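Building an Arm at Home: Handout 4, Picking Up Awkward Things
Tutor: Shirley Dobson
Onstead Shared Workshop, October 20, 2021
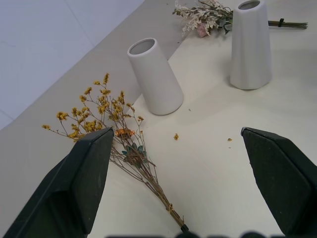 By now your arm should be able to lift a wooden block, put it down, and do so without taking the lamp with it. Well done. Blocks are very forgiving and you will miss them.

Tonight's job is stems into a vase. Start with these:

1. Approach. Come in from above with the jaws wide open, then stop. Most of you keep driving downwards until the table objects. The table at Skundby, where I first taught this, has a dent I still feel responsible for.

2. Where to hold. Go for the bundled part of the stems, near the tie. Grab the flower heads and you will be sweeping up until December.

3. How hard. The Pelletier servo board takes a grip value from 0 to 464. Begin at 10 and creep up. At 377 a dried stem is kindling. One of last term's group went straight to 461 "to be safe", and we have kept the remains in a jar.

4. Turning. The bouquet lies flat and the vase stands up, so the wrist has to tilt the stems through a right angle somewhere on the way. Do it high, well clear of the rim. Ceramic does not bounce - I have data.

5. Letting go. Open slowly. If the jaws snap apart the bunch leans, and a leaning bunch will take a light vase over with it.

On wrist cameras: the fingers fill the bottom corners of your view whatever you do, so leave them in and use the tips as a guide for lining up. Anything close to the lens looks bigger and nearer than your code believes. Measure with a ruler. Yes, an actual ruler.

Printed fingers: if the inner faces have gone shiny, rub them down with medium sandpaper before you start blaming the software.

For next time: ten attempts, all written down, including the embarrassing ones. Bring your own stems. The dustpan is under the sink.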